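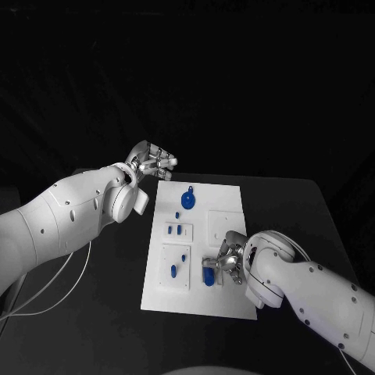
Does an automated cell mean fewer people on the bench?

Fewer on the bench itself, but so far the same number on the shift. The hours have moved to loading, checking and clearing faults.

Brijesh Nishad
Dec 26, 2018

Site is shut until the new year, so I have time to write up the two-arm cell at Flomstead properly. I look after the assembly area for Okero. Long thread, mostly about people and shift patterns. Mute if that's not your thing.

2/
Background. We build the Yen, a small dosing unit. Seven hand stations before the change. The job at most of them was the same: pick a part, find the hole, push it home, check it by feel, pass it on. 700 units on a decent shift.

3/
The cell is called Tater. That was the name on the purchase request and it has stuck on the job cards, the fault log and now the door. It went in during May and took over the first two stations in stages.

4/
Before any product goes near it, a setter runs the training board. White board, smaller white plates on it, blue pegs, a wheel with a hub, a cylinder. If Tater can't handle pegs on the board it won't handle them in a Yen housing. Every shift starts there.

5/
It has fingered hands on both arms. We were offered plain grippers for less money. The argument for fingers was that we change part sizes often and a gripper would want new jaws each time. The argument against was more joints, more to go wrong. Both arguments have proved correct.

6/
What it's good at: repeating an insertion when the part is where it should be. It doesn't drift at the end of a shift the way I do.

What it's poor at: parts lying at odd angles, parts touching each other, anything with flash left on it from moulding.

7/
So the skill has gone upstream. Somebody has to present the parts properly. In the old layout the parts came in a tub and your hands sorted it out without you thinking. Now the sorting is a task with a name, a place on the rota and a work instruction 4 pages long.

8/
Édgar Bermúdez did station two for years and is now a setter. His view, which he's happy for me to repeat: the work is easier on the thumbs and harder on the head. He used to be able to hold a conversation while he worked. He can't while he's teaching a new grasp.

9/
On thumbs. Push-fit work is bad for them. We had people rotating off station one with sore joints every few weeks and it was treated as normal. Those complaints have stopped on the two stations Tater covers. They haven't stopped on the other five, obviously.

10/
On pay. Setters went up a grade. Loaders did not, and that is a live argument. My position is that loading for Tater is not the same job as loading for a bench. A badly presented tray costs the whole cell several minutes, and the loader is the one who has to spot it. I've put that in writing.

11/
The first fault log was useless. Every stop was entered as "robot". We split it into grasp, insertion, vision, part supply and cable. Once it was split, part supply was the biggest heading by a wide margin. The arms were getting the blame for the moulding shop.

12/
That was an awkward meeting. The moulding shop had been shipping pegs at the top of tolerance for as long as anyone could remember, and the hand stations had been absorbing it. People pushed a bit harder. It never went on a form anywhere.

13/
This is the bit I'd pass on to anyone planning a cell. Your bench staff are correcting errors you have no record of. Sit with them before you write the spec and write down every small thing they do that isn't in the instruction. We did it afterwards. Don't do it afterwards.

14/
Some of what we'd missed: turning a part over to see the gate mark. Tapping the housing to seat it. Binning a peg because it "felt dry". Swapping the order of two insertions when the second one fouls the first. All of that had to be either taught, engineered out or given to a person.

15/
Cables. Cable runs are on the daily check. They need enough slack for full reach and not so much that a loop finds its way into the work area. The check takes a minute. We added it after a stop that took most of an afternoon to clear.

16/
Output, for those who asked. Target was 1,000 units a shift. We have hit it on good days and I'm not going to pretend those are most days. A fair part of the gain came from sorting out the peg tolerance, which would have helped the hand stations too.

17/
Inspection. We still check 100 units a shift by hand out of the cell. Management would like that lower. The setters would like it left alone. I'm with the setters for now, mainly on the wheel, where a part can look seated and not be.

18/
Noise is lower, and people talk less. The old bench was seven people in a row and new starters learned by sitting next to somebody. A loader now works mostly facing a tray rack. We've moved the rack so the loader and the setter are within talking distance. It cost nothing and should have been in the first layout.

19/
Training. A new starter does a fortnight on a hand station before going anywhere near Tater. There was pressure to skip it. But you can't judge a bad insertion on a screen if you've never felt one, and the people who did skip it early on called for a setter far more often.

20/
Night shift. No, it doesn't run unattended. It was sold to us as possible. With our part supply it would stop within the hour and sit there until morning.

21/
Jobs, as it's what most of the replies will be about. No redundancies. Two people who left in the summer were replaced with one loader and one setter. I can't promise what happens when stations three and four are looked at, and I've told the team exactly that.

22/
Next job in the new year is the cylinder. It needs to go in upright, square to its bracket, and the grasp wants more work. Édgar has it pencilled in for the first week back. I'll add the fault split to this thread once the December log has been closed off.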